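Skivley Channel Puffer Jacket, Grey
Sold by Plilus, the outerwear shop in Cekitville

Home > Outerwear > Jackets > Skivley Channel Puffer

Sizes: XS, S, M, L, XL, XXL
Color: Grey
Item weight (size M): 19 ounces
In stock. Ships from our Cekitville store.

We have been waiting for this one! The Skivley Channel Puffer is the jacket we pull off the hook most mornings once November rolls in, and we've worn ours on dog walks, on the bus, under a rain shell and over a sweatshirt. It's light and warm for its weight, and it looks as good with jeans as it does with old sweatpants (we've tested both, at length).

The quilting runs straight across the body and carries on down both sleeves, so the jacket has a clean, even look from collar to hem. The shell is nylon with a little bit of shine and a natural crinkle to it. If you like a flat, pressed look, this may not be your jacket. We love the crinkle, partly for how it looks and partly because you can sit on the thing in the car and it doesn't seem to care.

Fit

Skivley cuts this jacket straight through the body with a bit of room in the shoulders. Take your usual size if you plan to wear it over a T-shirt or a light sweater. Go up one if your winter uniform is a thick hoodie. The sleeves run slightly long, which tall customers have been thrilled about, and the cuffs stay put when you push them up.

Back length on the medium is 27 inches. The large and up are cut 2 inches longer in the body.

Collar and zipper

The collar stands up by itself and comes to just under the chin when zipped. It's soft enough to wear closed all day, and on a windy platform you may not miss your scarf. The front zipper goes the whole way, collar to hem, with no snaps or flap over it to catch. We like a full zipper on a puffer because you can open it a few inches on a climb, or all the way when the store is overheated.

Materials

Shell: nylon
Lining: nylon
Fill: polyester
Zipper: full length, center front

Washing and drying

Puffers scare people off washing, and they shouldn't! Close the zipper, turn the jacket inside out and run it cold on gentle with a small amount of mild soap. Skip the softener. Tumble dry on low with a couple of clean tennis balls and stop halfway to break up any lumps in the fill with your fingers. Allow roughly 82 minutes in a home dryer for a size large. If the seams still feel cool when it comes out, give it more time.

When it's done, lay it out on a bed with the sleeves away from the body and pat along each channel. It's also the quickest way to check the fill is even before you hang it up.
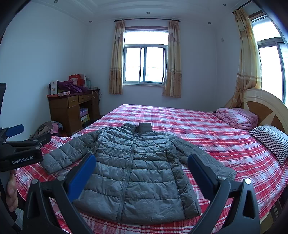
Grey puffer laid flat, front side up, with the zipper running from collar to hem.

Storing it for summer

Hang it on a wide hanger or fold it loosely on a shelf. It will squash down small for a trip, but please don't leave it squashed for months, as the fill takes a long time to puff back up.

Delivery and returns

Orders placed by 2 p.m. go out the same day, except on Thursday, when we close early. Try it on at home, zip it up, wave your arms around. If it isn't right, send it back unworn within 16 days and we'll swap the size or refund you.

Pairs well with

Gebretsadik ribbed wool beanie
Gebretsadik long-cuff gloves
Skivley packable rain shell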